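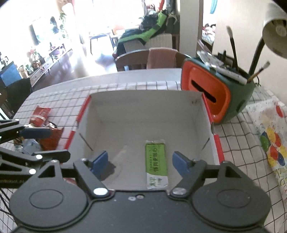
One green-and-white packet in the box so far. The rest of the table still to go!

So Pacita Layug is moving to her new place in May and I promised her a snack box before she goes, and of course I left it until Monday night. You know me.

I'd been saving the white box with the red trim for exactly this kind of thing. It's a bit creased on the inside from living behind the bookcase (sorry, box) but it's sturdy and the red edges make it look like a present before you've even done anything to it. I didn't line it. I had tissue paper somewhere, I looked for it, I gave up.

The slim packet went in first, flat on the bottom, right in the middle. I love the big character near the bottom of it, I'd frame that wrapper. I can't read a word of Chinese so Bushra Hayat picks for me when we go shopping, and she's only steered me wrong once (the plum ones, never again).

My big packing opinion is flat things first, puffy bags last. If you start with the puffy ones everything slides around on top of them and the lid won't close, and then you're sitting on the floor with a roll of tape at 11 at night. Ask me how many times I've done that. Fine, it was 3.

And yes, that's the crumpled red bag off to the left, with the torn foil packet and the little blue-and-white wrapper. The table gets messy and I do my tidying at the end, all in one go.

A few of you always ask about the pen holder shaped like a toaster, the dark green one with the orange front. I adore it! It has lived on that table through two desk clear-outs and it's surviving the next one too.

I still need something salty for the left side and maybe some tea bags to fill the corners. Pacita drinks it black, no sugar, so nothing fancy. If you have a favorite that travels well, leave it in the comments before the weekend, please, I'm going back to the store with Bushra on her day off.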